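Subject: Re: [packs-and-pouches] Cleaning and storing an old waist pouch
List: packs-and-pouches, the Murnura swap and repair list
Sent: September, 7:32 pm

Hello all,

What a nice thing to find in my inbox after supper! The earlier message asked:

> I've been handed a green cloth waist pouch with a flap and
> plastic buckles. It smells like a basement. Can it go in the
> machine, and how should I fold it afterward? I have a Brondetti
> trunk full of camping things and everything in it ends up
> creased. I'd also like to know if the little paper labels
> people tie on are worth the bother.

I have been fussing over pouches like this for longer than I care to admit, and I'm happy to pass along what works at my house. Other people will have their own ways and I'd love to hear them.

On washing: I don't put mine in the machine. The buckles bang around in there and I once cracked one on a pouch I was very fond of, and finding a match took me all winter. I fill the utility sink with cool water and a small squirt of dish soap, open the flap, and let the whole thing sit for an hour. Then I press it (no wringing, please) and rinse until the water runs clear – two rinses for me, sometimes a third if it has been living in a garage. The basement smell may hang on. A breezy afternoon on the porch, out of the sun, has done more for mine than any spray I've bought.

On labels: yes, I think they're worth it. I keep a Granström notebook with a line for each thing in the closet, and the last time I went through it I had reached 157 entries, so you can see why I can't rely on memory. I put the label on a buckle and leave the cloth alone, as the sticky kind leaves a mark on fabric that I have never been able to get out.

On folding: less is better. I lay the pouch on a clean table with the flap down over the front, smooth it from the middle outward, and let the buckles stick out at the sides. If you tuck them underneath they press their shape into the cloth. Look at the ends too, where the fabric likes to bunch up, and give those a little tug before you stack anything on top.

My olive one on the table, and a closer look at some folds standing up: 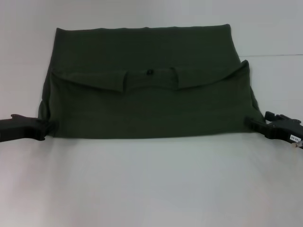
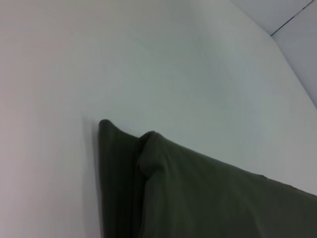 WHERE TO KEEP IT

A shelf beats a trunk if you have one. Mine go in a shallow Pretside box, heavy things at the bottom and pouches on top, and I leave the lid off for the first week after washing. If it has to be the trunk, lay the pouch in last and put a cotton pillowcase over it.

Write back and tell us how the smell comes along!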